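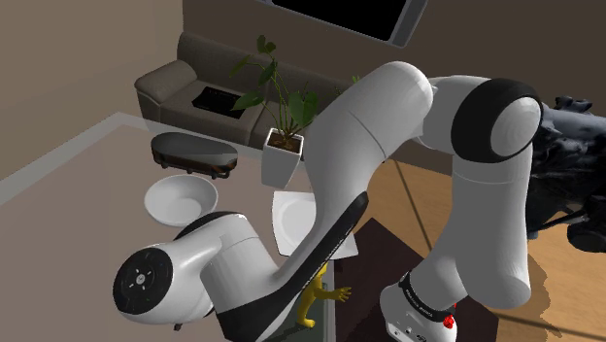
August 5, 2024

Today I worked again on the photo upload for the Wodmont site. I write this in the evening, so maybe I forget some small things, but the main part I want to keep for myself.

In the morning I opened the list of uploads from the weekend. There were 327 of them and most looked fine. The problem is still the same as last week: when a person picks a photo that was taken upright on a phone, our page shows it correctly in the preview, but the saved copy lies on its side. In April I wrote a small function to turn the picture before saving, and I was proud of it. Now I see that the Pridholm widget, after their last update, also turns the picture. So it is turned two times. I removed my function, tested with five photos of my own, and all five were saved correctly. I felt a little sad to delete it. It was 100 lines and I remember where I was sitting when I wrote it.

After this I had to answer Murakami. They sell printed calendars and they want their customers to crop a photo inside the order page and then come back to the order with the finished file. I had told them it would be ready on Friday, and it was not ready. I wrote the email three times. The first one was too long and had too many apologies. The second sounded cold when I read it aloud. The third was four sentences and I sent it before I could change it again. They answered after lunch, very politely, and asked only if the crop window can be bigger on a tablet. It can. I changed the width and it took me ten minutes, but then I spent one hour looking for why the Cancel button went under the keyboard. I have not solved this. I wrote it on the yellow paper next to the screen.

I also learned a word today, "gutter," for the empty space between two photos in a collage. I knew it only as the thing on the roof. I used it in a message immediately, maybe too proudly.

In the afternoon I moved the old pictures from Bodstead to the new storage. The old folder had 3772 files. I let the script run and went to make tea, and when I came back it had stopped at 997, with an error about a file name. The name had a question mark inside. I don't know who gives a photo such a name, but probably I did the same some years ago. I renamed it by hand and started the script again from that place. It is still running while I write. I can hear the fan of the computer from the kitchen.

Lunch was rice and the rest of the beans. I did not go for a walk, and my back tells me so.

Tomorrow I want to do the Cancel button first, before I open the email. Then I must compare the file sizes in the old and new folders, and write to Wodmont that the sideways photos from the weekend can be saved again. I must also ask Pridholm if they have a page where they announce changes. I looked for it today and found only the page with prices.

The script says 61 percent. I will leave it on for the night.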